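How to find a battery drain with a clamp meter

If your car starts well every morning but is dead after a long weekend, something is taking current while the car is parked. You can find the circuit at home with a simple meter. The method is slow, but it is not difficult, and you do not need to pull any fuses in the first part.

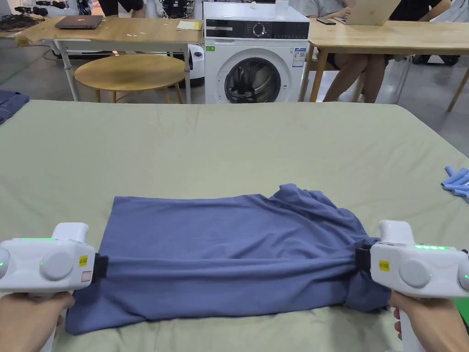

By the Stornik workshop desk
Filed under Electrical, 614 reads

What you need

A clamp meter that can read small DC current. I use a Zandora, and it is good enough for this work. Many cheap clamp meters read only AC, so check the symbol before you buy. You also need a normal multimeter with thin probes, the fuse box diagram for your model, and a fully charged battery. With a weak battery some modules behave in a strange way and the readings are not useful.

Prepare the car

Open the hood and, with a screwdriver, close the hood latch by hand so that the car believes the hood is shut. Do the same with the latch of the driver's door if you want to reach the inside fuse box. Remember to open both latches again with the handle before you close anything, or you can bend them.

Take the key far from the car. A key with remote entry can keep the car awake if it lies on the bench near the bumper. Then lock the car and wait. Most cars need half an hour to go to sleep, and some need longer.

Read the current

Set the clamp meter to zero away from the cable, then put it on the negative battery cable. All the wires that go to the negative post must be inside the clamp. Write down the number. On the wagon I worked on last August, the first reading after the wait was 270 mA, and this is far too much for a parked car.
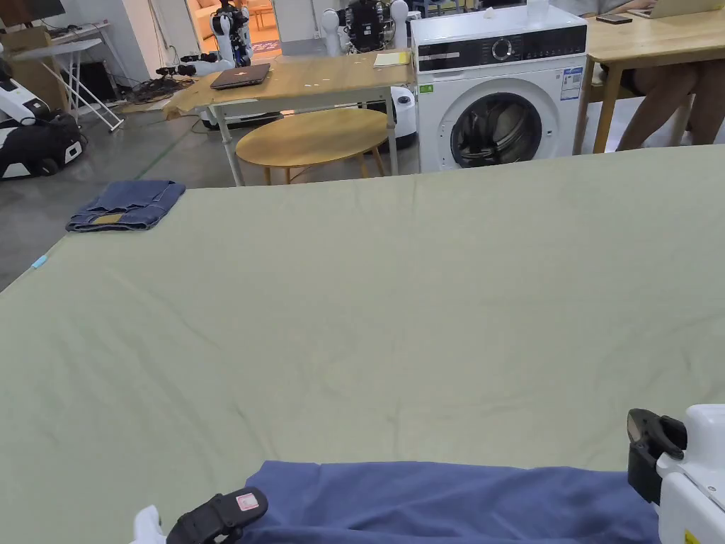
Do not disconnect the battery cable to measure in series if you can avoid it. When you connect it again, all the modules wake up, and sometimes the fault disappears for a few days.

Find the circuit

Leave the fuses in their places. Set the multimeter to millivolts and touch the two small metal points on the back of each fuse. If the reading is zero, no current goes through this fuse. If you see even a small voltage, mark the fuse on your diagram. On the wagon I marked six fuses, and most of them were normal, for example the clock and the alarm.

Now pull the marked fuses one by one and look at the clamp meter each time. When I pulled the fuse for the tow bar module, a Tosen unit that a previous owner had installed, the current went down by 115 mA. The rest was an old Jibrin radio amplifier with its power wire on the wrong side of the switch.
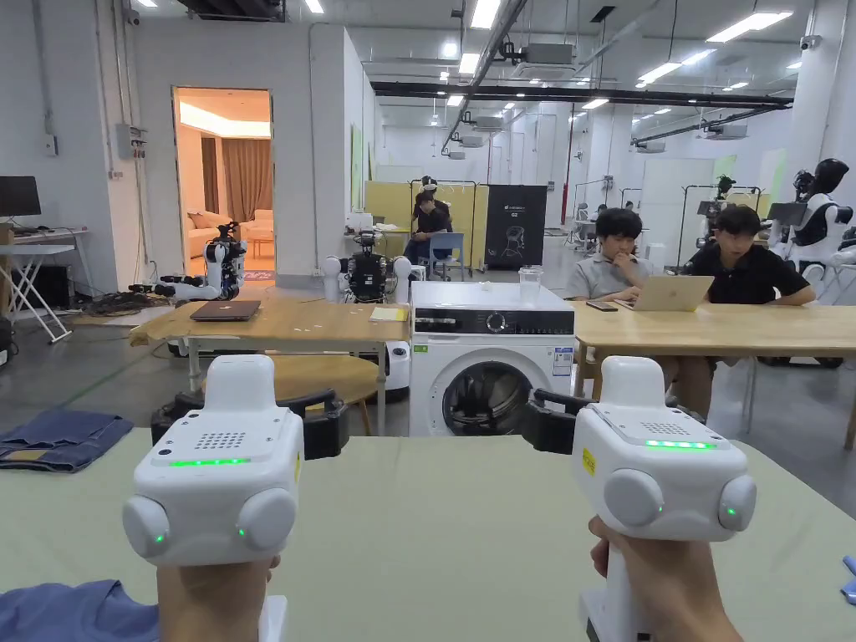 A reader has written that on his van the reading stayed low for the whole first hour and then jumped up for a few minutes, again and again, and that he would have missed it without a meter that stores the maximum value. He found a telephone kit that was looking for its network.

I agree with this. If your first readings are normal but the battery still goes flat, leave the meter on the cable with the MAX function on and come back in the evening. Check the meter's automatic power-off first and disable it if the manual shows how.

After the repair, charge the battery again, let the car sleep and repeat the reading on the negative cable. Write the new number next to the old one in your service book.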